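To: bench-arms list
Date: April 30, 2019
Subject: Re: Which fingers for round things?

> Has anyone run the Enmont fingers against the Cuvov ones on anything
> that isn't a cube? I'm fed up with foam cubes. We mostly need to pick
> up rolls and tubs, and the Cuvov fingers look too short on paper.
> Also, is it worth paying for wrist cameras if you've already got a
> decent view from the chest? Our budget is small and I'd rather spend
> it on a spare gripper.

Hello all,

I can help with some of this, as I've just spent the best part of a fortnight on more or less the same question and would like to moan to somebody who'll understand.

We had the Enmont fingers on both arms from September until quite recently, then swapped to the Cuvov ones for a run, then went back again. So I've done the screws up and down more times than I'd like. The test is moving rolls of tape between a wire basket and a cardboard tray, either arm, starting from wherever the last go left them. I did 18 goes per set of fingers, which I know isn't enough to publish anything on, but it was enough for me to have opinions!

You're right that the Cuvov fingers are short. On a roll lying flat in the tray they were fine, very tidy in fact, and they close more evenly than the Enmonts do. In the basket they were a pain. You have to bring the whole hand down inside the rim to get a decent hold, and then the body of the gripper starts knocking the rim before the tips are where you want them. I lost 5 of the 18 that way. With the Enmonts I lost 2, and one of those was me giving it the wrong height, so call it what you like.

The other thing is whether you grab the roll across the outside or put one finger down the hole in the middle. I'd always gone for the outside. Try the hole – it's much more forgiving if your aim is a bit off sideways, but you do need to watch that the fingertip doesn't go down between the bars of the basket and catch. Ours did, and it lifted the basket and everything in it clean off the table before I got to the stop button.

On cameras, I'd say get the wrist ones. I was firmly in your camp before, and I can see why a spare gripper is tempting, but have a look at how differently the same table comes out.
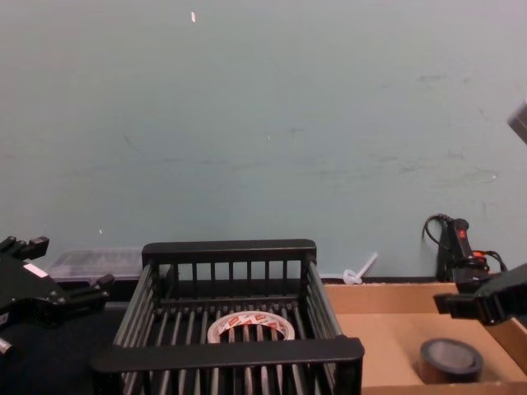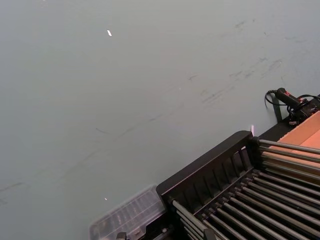
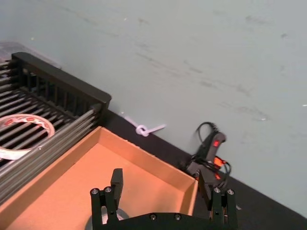
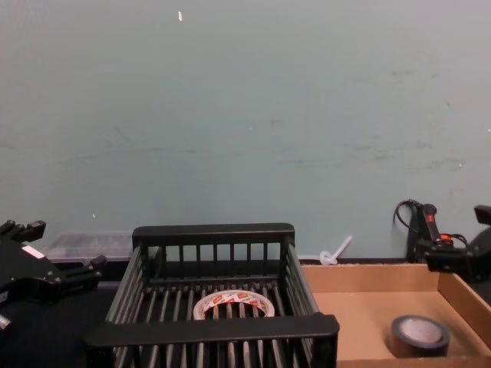 Chest camera first and last, wrist cameras for the two in the middle.

From the chest I get both rolls and both grippers in one go, and that's lovely for deciding which arm should do what. The trouble comes at the last bit of the reach, when the hand gets between the camera and the thing you're after. The wrist view is the opposite. Look at the third one, where you've got the fingers and the gap between them right there, and you can judge the line-up by eye. Mind you, it's got its own blind spot, and the roll in the tray is mostly lost behind the left finger. The second one doesn't show me either roll, so if I had only that to go on I'd be stuck. You really want both kinds and some way of choosing between them.

My other grumble is that the wrist view leans over at whatever angle the wrist happens to be at. I found it hard going for the first few days when driving by hand, and kept pushing the stick the wrong way. You do get used to it. I tried turning the picture upright in software and that was worse, so I put it back.

Controllers, as somebody always asks: we're on the Takács board for both arms. It's been solid apart from one evening when the left arm wouldn't home, and that was a loose plug. I had the Provia one on loan before that and liked the screens a lot more, but it sulked whenever I asked it to handle two cameras and two arms together. They may have fixed that by now. The Takács came to 465 with the cable set, before postage, which I thought was fair.

If you do go for the longer fingers, check the screws on the brackets after the first day. Mine had worked loose on one side and I spent a whole afternoon blaming the calibration. A dab of threadlock sorted it, though of course I then had to undo it all for the swap.

I haven't done tubs with either set yet, so no help to you there. A lidded plastic box is next on my list, and I expect the short fingers may do better with it than they did in the basket, as you can come at it from the side. If anyone has tried soft pads on the Enmont tips I'd like to hear what you used and how you stuck them on. Mine peeled off.

Will send the run sheet to anyone who wants it, just reply to me directly so we don't clog up the list.

Cheers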